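Home | Forums | Floors and Entryways | New Posts | Search | Log In

Which mat size for a narrow hallway, and does the color matter?
Posted in February by tilde_ost
4 min read

tilde_ost wrote:

Good evening to all. I have moved to an apartment in Flultilcombe with a long hallway and a pale floor, and I want to buy a proper mat for the entrance. Until now I used an old towel, and I am ashamed of it.

I have read many pages and I am more confused than before. My main questions are the following. Should the mat be as wide as the hallway, or is it better to leave some floor free on both sides? And is it a mistake to choose black? The shop assistant at Bosico told me that black hides everything. My sister says that black shows everything. They cannot both be right.

The budget is not so important, but I do not want to pay for a mat which I must replace every winter.

gravelpath wrote:

Your sister is right. I had a black one for two winters and I could see every crumb and every hair on it. Mud dries to light brown, and on black it looks terrible. I changed to a mixed gray and brown and now I shake it out once a week and forget it.

For the width, leave some floor free. The door needs to open over it, and you need to reach the edges with a broom.

marten_k2 wrote:

I do not agree with gravelpath about the color. It depends what kind of dirt you have. We live on a street with asphalt and wet leaves, and on our black mat this is almost invisible. If you have sand or a white cat, it is another story.

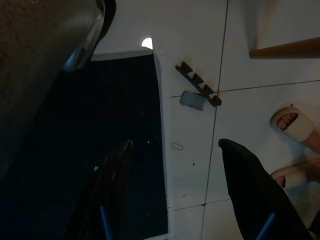 Black mat with a few light specks on it

For me this amount of specks is acceptable. I would vacuum it on the weekend and not think about it before. On a light mat the wet leaves leave a stain, and a stain does not go away with the vacuum cleaner. So I prefer to see a little dust and have no stains.

gravelpath wrote:

Acceptable for you, maybe. I would get up from my dinner for that.

hollin_b wrote:

May I bring the discussion back to the size? I think this is more important than color. The rule I learned is that each foot should touch the mat two times before you step on the floor. In a narrow hallway this means you want length, and the width can be modest. A wide short mat is good for a porch only.

Please also look at the edge. A mat with a thin flat border lies down better, and you do not trip on it. Before you order, open the door and measure how much space there is under it. I ordered a Kleinschmidt mat without doing this and the door pushed it into a roll every time somebody came home. I had to pay the return shipping myself.

tilde_ost wrote:

Thank you, hollin_b, I did not think about the space under the door. I have measured it now and it is quite low, so the thick coconut type is excluded. Is rubber backing safe on a light floor? I rent, and I must give the apartment back without marks.

marten_k2 wrote:

With rubber you should be careful. Some backings leave a yellow shadow on vinyl, and it does not clean off. Ask the landlord what the floor is made of. If it is vinyl, look for a backing that is sold as suitable for vinyl, or put a thin felt layer between. Lift the mat from time to time so the floor can dry.

pepperwick wrote:

I will say something unpopular. Buy the cheap one. I have the simplest mat from Mekivar, I wash it in the bathtub, and it looks the same as the expensive one of my neighbor. People in this forum spend too much money on something that is made for dirty shoes.

hollin_b wrote:

The cheap ones slide, pepperwick. My father fell on such a mat. I would save money on the shoe rack and spend it here.

pepperwick wrote:

Then put a grip pad under it. It is still cheaper than what you recommend.

tilde_ost wrote:

I have decided on a long, low mat, with felt below until the landlord answers me. For the color I will take dark gray, so that my sister and the shop assistant are both a little unhappy. I will write again when the snow is gone and tell you how it looks.

Thread views: 2,854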